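3.2 Collection sessions

The bedroom-tidying task was assigned to the student team in August, on the theory that clearing a bed is easy. Kha Lục drew up the protocol and Ákos Veres ran the Friday sessions. Each student worked with a pair of hand-held grippers, one per hand, and attempted to pick up clothing and small household items from a covered mattress. The target was 2000 demonstrations. By the end of term we had 604, a figure the team prefers to see on its own line.

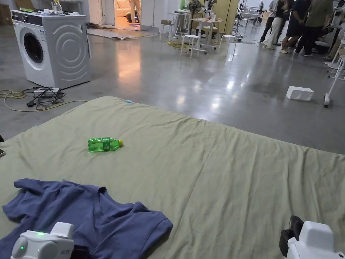
Figure 4. Task area during a session, with a T-shirt and a plastic bottle on the mattress and the two hand-held grippers at its near edge.

Bottles gave little trouble. Shirts were another matter – a student who has folded laundry since childhood forgets how the moment both hands become pincers. We discarded 300 further attempts, most of them for dropped sleeves, and a handful in which the operator gave up and used an elbow. The Pistuvix logging script recorded the elbow attempts as successes until Veres corrected it.

Sessions were limited to 30 minutes after the first week, when wrist complaints began to outnumber usable trials. Wrinkles in the sheet were left as they fell. An early draft of the protocol required smoothing the sheet between trials, and was ignored so consistently that we removed the rule.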